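我们使用 Cookie 统计页面访问情况。继续浏览即表示您同意。 [接受] [设置]

Peltum 手持夹爪 P-311:安装、保养与更换件

2020年9月29日 文/Nadhirah Tjoa
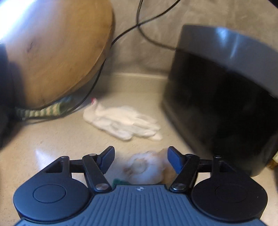

指片多久换一次?

看磨损情况,不按日历算。指片前端出现裂口、边缘发白,或者夹薄布时两片之间打滑,就应成对更换,不要只换一边。

产品概况

P-311 是双指平行对夹的手持工具,机身深灰色,顶面带纵向细槽,左右连杆对称布置,指片为蓝色软质件。适合抓取织物、毛绒件和形状不规则的轻小物品。同一套指片也可装在 Brerkis 台架上使用,接口相同,不需要转接板。

货号:2774
整机重量:400 克(不含线缆)
指片备件货号:123,每包一对
供货:整机现货;连杆组件需预订

首次安装

1. 把机身平放在台面上,指片朝外,先不接线。
2. 检查两侧连杆根部的销轴。销帽应与连杆贴平,用手转动时有轻微阻力。
3. 装指片。先左后右,推到底后拧紧固定螺钉,力度以螺钉不再转动为准,过紧会把软质部分压变形。
4. 慢慢合拢一次。两片指尖应同时接触,上下错位超过一张名片的厚度时,松开右侧螺钉重新对齐。
5. 接线,空载开合几次,确认线缆不会卷进连杆。

对齐之后建议用几种实物试夹:一团毛绒、一只针织手套、一个光面的小零件。毛绒件最容易暴露指尖不齐的问题,夹起后会往一侧歪。

日常保养

每班结束后用微湿的无绒布擦指片,晾干再收。不要用酒精,蓝色材料会变硬。机身顶面的细槽容易积灰,用软毛刷顺着槽的方向刷。

夹过毛绒和针织品之后,要看一眼连杆转动处有没有缠上纤维。纤维用镊子挑出,不要用刀片刮。销轴每月加一小滴 Temmont 轻质润滑油,多余的擦掉,油流到指片上会打滑。

常见故障

合拢时一边快一边慢:多半是一侧销轴缠了纤维或缺油。清理后仍不同步,检查该侧横杆是否弯曲。

松手后不能完全张开:先拆下指片再试。拆下后恢复正常,说明指片没有装到底;仍然不张开,需要更换回位弹簧。

夹持时有咔嗒声:检查支架上的小转轴,松动的话重新锁紧,并在螺纹上点一点中等强度的螺纹胶。

更换连杆

连杆左右不通用,内侧刻有 L 或 R。拆之前先断开线缆。用配套扳手卸下销帽,把销轴从下往上顶出,垫圈按原来的顺序放好。旧垫圈有压痕就一起换掉。装回后重做一遍上面的第 4 步,再接线。

六月以前出厂的机身用的是旧款垫圈,比现款略厚,订购连杆组件时请在备注里写明机身底部的批次号,由 Urrego 仓库配好一并发出。

维修寄送

机身内部没有用户可更换的零件,请勿自行打开底盖。需要返修时请拆下指片,附一张写明故障现象的纸条。返修登记由 Seraina Marti 负责,收到后会邮件回复登记号。

联系我们 | 备件订购 | 返修登记
© 2020 Peltum 版权所有 返回顶部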